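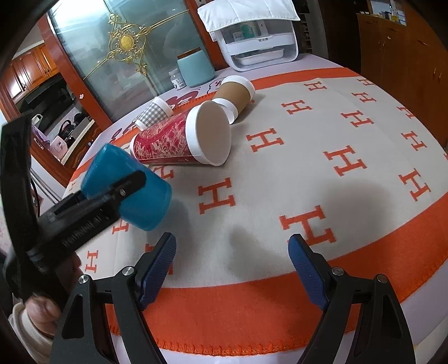
Photo: Duván Inga

My mother-in-law never puts a bare table in front of guests. Even for paper cups there must be a cloth, and for many years I found this a little ridiculous. Why wash and iron a cloth for cups that go in the trash the same evening?

I have changed my opinion, and I want to defend the cloth.

A paper cup is a poor thing by itself. It weighs almost nothing, it falls on its side when somebody passes with a wide sleeve, and it comes from a pack where all the others are the same. At our last family lunch in June we were 12 people and we used what was left from older parties: red cups, blue cups, small ones with a gray-and-white check. Nothing matched. On the bare table they would look like leftovers. On a cream cloth with an orange border they looked invited.

I like especially a cloth with work on its edge. Blanket stitch is slow. Someone who sews it along a whole side has decided that this piece of fabric will be kept – and a printed letter, repeated all over, makes it belong to one house more than to another. You can't buy this feeling in a pack of 20.

My friend Tien-fu Huang disagrees with me. He says that a cloth makes people nervous, because they are afraid to spill. Maybe so. But I notice that nervous guests also sit straighter, look at each other and put the cup down with care. Our cloth has been washed for 9 years and the stains come out, or they stay and we know whose they are.

So use the paper cups, also the ones that don't match. Only give them something good to stand on.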